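Kaijage Robotics Club: Our Winter Gallery

Posted 26 February 2022

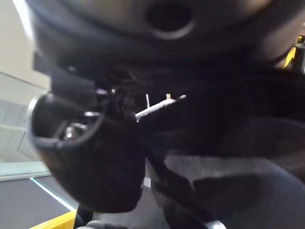

Up close with the gripper: the black finger with its cup-like tip, and a bit of shiny metal tucked inside the hollow.

Welcome, and thank you for stopping by our little corner of the Restetti school website! We've been meaning to put up a proper gallery page ever since the club started meeting again, and what with one thing and another (snow days, a science fair, a very long wait for a parcel of screws) it has taken us until the end of February to get it done. Grandparents have been asking, so this one is for you.

For anyone new, the club has 12 students in it this year, from sixth grade up to eighth, and we meet after school in the room next to the library. Most of them had never held a screwdriver for longer than it takes to change a battery. They now argue happily about wrist angles over their snacks, and a few of them have started keeping notebooks at home, which we did not ask for and are very pleased about.

The project this winter is called Gelell. The students chose the name by vote, after two rounds and a good deal of campaigning, and the job they set themselves was to teach an arm to pick up small things, carry them across a table and put them down again without dropping them. It sounds easy until you try it. An eraser is nothing like a bottle cap, and a bottle cap is nothing like a sock, and each of them needs its own way of being held.

The view at the top is from the wrist, and the students have grown very fond of it. From there the finger looks enormous and everything behind it goes soft and blurry, so you have to learn to read the picture a bit, the way you learn to park a car using the mirrors. Our sixth graders picked it up faster than the grown-ups did. If you look just above and to the right of the metal, you'll find the little cluster of fittings and dark screws where the finger joins the rest.

The club set itself a target of 200 practice pickups before spring break, and there is a paper chart on the wall with a square to color in for each one. Dropped objects get a square too, in a different color, because the students felt (and we agreed) that those were the tries they learned the most from.

In June we'll be taking Gelell to the Inance Student Challenge, where teams have to sort a tray of mixed objects against the clock. We have been raising money for the bus and the entry fee, and thanks to the bake sale and a lot of generous families we are getting close to our goal of $2,000. There will be another bake sale before then, and lemon bars have been requested by name.

More pictures will go up as the team gets ready for June, so please do check back. Families are always welcome to come by at the end of a meeting and see what the students are working on.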